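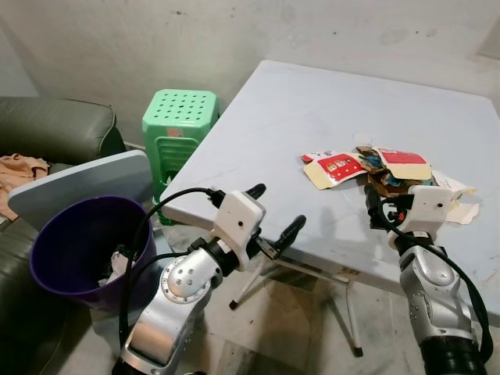

4.3 Recording the table-clearing task

Use this procedure to collect two-arm examples for the Femida waste set. One example is one complete clearing of the tabletop. A full set is 100 examples.

1. Place the purple bin on the operator's left, within reach of the left gripper. The bin may stand on the floor or on the low stool.

2. Check that both grippers and the bin opening show in the head view before arming the recorder.
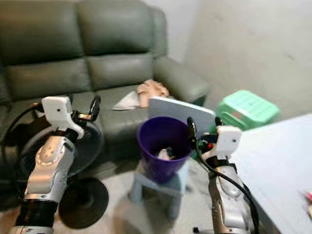

Figure 4-3. Head view with the bin on the low stool between the arms.

3. Lay torn packaging near the front edge of the table. Mix card and paper. Change the layout for each example.

CAUTION: Keep the gripper cables clear of the bin rim. Stop the arm if a cable catches.

4. Start recording. Pick up waste with the right gripper. Keep the left gripper open and beside the bin until it is needed.

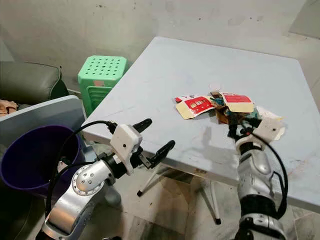
5. Move the waste to the bin at low speed and release it over the opening. If a piece falls on the floor, continue with the remaining pieces and mark the example "dropped".

6. Stop recording when the tabletop is clear. Examples shorter than 30 seconds are rejected on upload.

NOTE: Furniture and people in the background are allowed. No person may reach between the arms while recording is on.

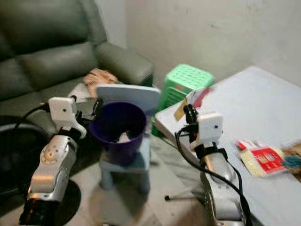 Figure 4-4. Grippers on either side of the bin, packaging on the table at right.

7. Enter task code 3030 and the operator's name, then save. Do not trim failed grasps.

After every 28 examples, repeat the gripper zero check (section 3.6). Send rejected files to Marwa Berrada with the log attached.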